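Waswood hemp bedding, 30 litre bale – quick review

Been meaning to write this up for weeks. Two bales in now, so I reckon I've got a fair idea. 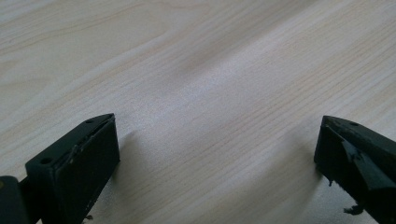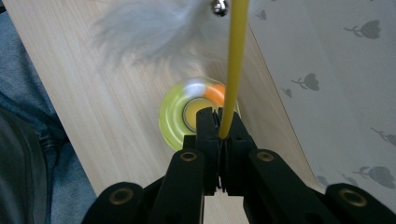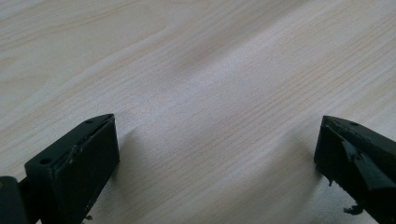 Iltance Backyard Poultry Club – Reviews & Gear

Waswood is chopped hemp stalk, sold compressed. Comes in a plastic wrap with a handle that tore the first time I lifted it. Not a great start. Fluffs up well once you break it apart, one bale did the floor of my coop with enough left for three nest boxes.

I keep 11 hens, mostly Australorps plus a couple of cranky old Isa Browns. They were on pine shavings before that.

Dust first. Much better than shavings. A bit when you tip the bale out, then hardly any. Glenys Sutcliffe has it in her brooder and reckons the same, though she sieves hers, which I could not be bothered doing.

Smell – good. I pick out the droppings under the perch most mornings and do a full change when it starts to pong. Used to be every fortnight on shavings. Now closer to four weeks. November was pretty wet here and it still held up, except right by the door where the rain blows in. That patch went to mush and had to come out early.

Nest boxes, not so keen. It's light and the girls kick it everywhere. One of the Isas had hers down to bare floor by lunchtime. I've gone back to straw in there and eggs are cleaner for it.

Composting is the bit I really like. Breaks down way faster then shavings ever did. Gone on the pumpkins allready.

Price is the catch. $40 a bale at the produce store, colour of the wrap changes but it's the same stuff inside. Lasts longer so it probably evens out, haven't done the sums properly. Lindsay Waaka splits a bulk order if anyone wants in, ask at the next meeting.

Good: low dust, low smell, great compost.
Bad: handle, price, useless in nest boxes.

Four out of five. Would buy again for the floor.

Marama Ormsby, December 2025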